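青鱼河边的三号宿舍楼能不能自己供热
——校园低碳供暖课程项目报告

一、我们为什么选了暖气

课程一开始，老师只给了一句要求：找一件和国家碳中和目标有关、又能在学校里量得到的事。我们组最早想做食堂的剩饭，后来想做校车，讨论到晚上九点多还没定下来。最后是有人抱怨宿舍暖气太热，大冬天开着窗户睡觉，大家一下子都来了精神：这不就是题目吗！

我们住的三号宿舍楼在杜恩贝格（Durnberg）校区，楼龄比我们所有人都大，暖气来自校区北边的燃气锅炉房。整个采暖季，锅炉按照一条固定的曲线供水，楼里的人能做的只有两件事，开窗和关窗。国家层面的减排目标听上去很远，可是落到一栋楼上，它就变成了很具体的问题：这栋楼一年到底烧掉多少气？换成热泵行不行？要花多少钱，谁来出？

指导我们的是斯托伊卡老师（Safta Stoica），她以前在区域供热公司做过很多年，对管道有一种近乎偏爱的感情。第一次去锅炉房就是她带的，她能听水泵的声音判断阀门开度，我们站在旁边佩服得不行。

二、要回答的问题

我们给自己定了两个问题。第一，三号楼现在的采暖用能和排放是多少，其中有多大一部分是可以不花大钱就省下来的。第二，如果把燃气锅炉换成空气源热泵，排放能降多少，对学校来说账算不算得过来。

本来还有一个问题是关于热水的，中途放弃了。热水和采暖共用一段管道，没有单独的热表，要拆开算就得做太多假设，斯托伊卡老师建议我们老老实实把范围缩小。现在回头看，这个建议救了我们的期末。

三、方法

数据分三部分。

第一部分是账单和抄表记录。后勤处给了我们上一个采暖季的燃气用量，按月的，锅炉房同时供三栋楼，所以我们按采暖面积和热表读数两种办法分摊，再互相对照。

第二部分是室温。我们在楼里放了温度记录仪，每层南北两侧都有，另外在楼梯间和一楼门厅也各放了。记录间隔是十五分钟，连续放了四周。放的时候挨个宿舍敲门说明来意，几乎没有人拒绝，还有同学主动来问能不能把自己房间也加进来，真的很开心。

第三部分是问卷，发给全楼住户，回收有效问卷102份。问题很简单：觉得热还是冷、多久开一次窗、愿不愿意把室温调低一点。
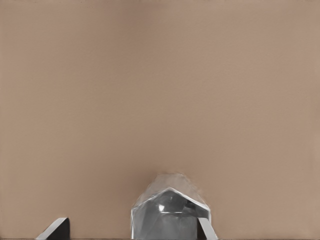
分摊的办法值得多说几句，这里我们走过弯路。按面积分摊时，三号楼占的比例偏高，因为楼道和一楼大活动室都算进了采暖面积，可活动室的暖气片早就关了两组。按热表分摊时，数字又偏低，查了才知道热表有一段时间没有读数，后勤处用前后两个月的平均值补上了。我们最后采用热表数据，把补过的那个月单独标出来，在结果里给出区间。

计算排放时，天然气用的是课上发的排放系数表，电力用的是同一张表里的电网平均值。我们知道电网平均值会逐年下降，所以热泵方案算了两遍，一遍按现在的电网，一遍按假设的更干净的电网。后一遍只作参考，没有写进主要结论。

热泵的能效我们没有用厂家宣传页上的数字，而是按室外温度分段估算。弗顿（Firton）气象站离学校很近，逐时气温可以免费下载，我们把采暖季的每个小时都过了一遍。这个表格大得让组里的旧笔记本电脑发出了很可怕的声音，但是跑出来的那一刻大家在图书馆差点喊出来。

四、结果

先说现状。按热表分摊，三号楼上一个采暖季的供热量是282兆瓦时。考虑到楼的年代和外墙没有保温，这个数字不算离谱，但是比我们预想的要高。

室温数据是全组最喜欢的部分。南侧四层和五层的房间，中午经常到二十六度以上，北侧一层却有好几天清早不到十八度。同一栋楼，同一套系统，住在里面的感受完全不同。问卷的结果和它对得非常整齐：说“太热”的多半住在南侧高层，说“太冷”的几乎都在北侧底层。我们把两张图叠在一起的时候特别激动，这是我们第一次看到自己收集的两种数据互相印证。

这种冷热不均说明水力平衡没有做好。离立管近的、位置高的房间分到的热水过多，末端又不够，锅炉房只好整体提高供水温度来照顾最冷的那几间，于是其他人都开窗。斯托伊卡老师说，很多老楼都是这样，先调平衡、再谈换设备，顺序不能反。

我们据此估算了三项低成本措施：调节各立管的平衡阀，给南侧房间装恒温阀，夜间适当降低供水温度。三项合起来，采暖用热可以减少最多18%。这个数字的前提是住户配合，尤其是恒温阀，装上以后要是有人一直拧到最大，那就等于没装。问卷里多数同学愿意把室温降一到两度，给了我们一些信心。

再说热泵。弗顿的冬天不算极端，采暖季里大部分时间室外温度在零度上下，空气源热泵的表现比我们以为的好很多。真正困难的是供水温度。三号楼的暖气片是按高温水设计的，热泵在高水温下效率掉得很快。如果先完成前面那三项措施，把供水温度降下来，热泵的平均能效就能明显提高，两件事是连在一起的。

即使按现在的电网算，热泵方案的排放也低于燃气锅炉。在更干净的电网下，差距会进一步拉开。这一点让我们很受鼓舞：设备装上去以后什么都不用改，它会跟着电网一起变干净。燃气锅炉做不到这一点，今天买一台新锅炉，等于把今后十几二十年的排放一起买下来。

五、关于钱和规则

这一节我们写得最吃力，也学到最多。

我们向当地的设备商库卡德（Cukard）询了价，对方很客气，给了一份很粗略的报价，并且反复提醒这只能用于课程作业。加上电力增容、基础和降噪，初期投资远高于换一台同样功率的燃气锅炉。运行费用取决于电价和气价的比值，现在的比值下，热泵每年的运行费只比锅炉低一点点，单靠省下来的钱，回收期很长。

读了这些以后再看各地的减排政策，感受完全不一样了。以前觉得定一个目标年份是最难的，现在觉得难的是目标和今天的采购之间那一大段。学校换锅炉走的是设备更新预算，两年一批，评审时比的是采购价；电费和燃气费走的是另一个账户，由另一个部门管。省下来的运行费没有办法拿去补贴更贵的设备。我们去问了两个部门，两边的老师都觉得热泵是好事，也都说这不归自己批。
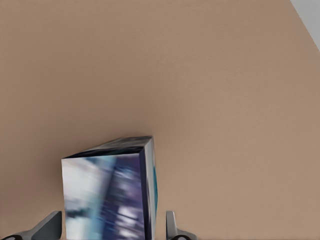
乌尔苏（Ursu）校区的做法给了我们启发。那边前几年改造图书馆时，把设备采购和之后十年的能源费放在一起评审，谁的总费用低就选谁，最后选中的方案采购价并不是最低的。我们通过邮件要到了他们评审办法的目录，没有拿到全文，所以只能说原则可行，细节还需要学校自己去谈。

另外一个问题是时间。三号楼现在的锅炉还能用好几年，如果等它坏了再决定，大概率是冬天坏，而冬天坏了只会选最快到货的那一种，也就是另一台燃气锅炉。所以我们认为方案应该现在就准备好，电力增容的申请尤其要早交，配电房那边告诉我们排队时间不短。

六、建议

按先后顺序，我们建议学校：

下一个采暖季之前完成三号楼的水力平衡调试，费用很低，维修班可以自己做。

南侧三层以上先装恒温阀，并在楼里贴一张说清楚怎么用的说明。说明我们已经画好了，附在附录B。

夜间降温从一度开始试，北侧底层继续放温度记录仪，低于十八度就停。

同时启动热泵的前期设计，把采购费和运行费合并评审。

如果学校愿意，我们非常希望下一届同学接着测。改造前后的对比数据很少见，三号楼正好有一整季的底子，不接着用太可惜了！

七、不足之处

室温只测了四周，没有覆盖最冷的那几天。四楼北侧有一台记录仪中途没电，丢了五天的数据，我们没有补。

问卷是自愿填写的，觉得不舒服的人可能更愿意填，所以“太热”和“太冷”的比例也许都偏高。

热泵的能效是估算，没有考虑除霜，湿冷天气里实际值会低一些。制冷剂泄漏的影响也没有算，这部分我们读了一点文献，发现不同来源差别很大，自己又没有能力判断，就没有放进来。

电力增容的费用来自口头询问，误差可能很大，请不要直接引用。

八、分工与致谢

数据处理和逐时计算由两位同学完成，另外三位负责测温、问卷和访谈，报告是大家一起写的，最后一节改了四遍。附录A的原始表格共885行，已经去掉了房间号，需要的同学可以找课程助教拷贝。

感谢斯托伊卡老师每周二下午陪我们在锅炉房旁边的小屋里讨论，也感谢后勤处抄表的师傅把手写的记录本借给我们拍照。五月答辩的时候，师傅也来听了，还指出我们把一个阀门的位置画反了。图已经改过，附录C里是正确的版本。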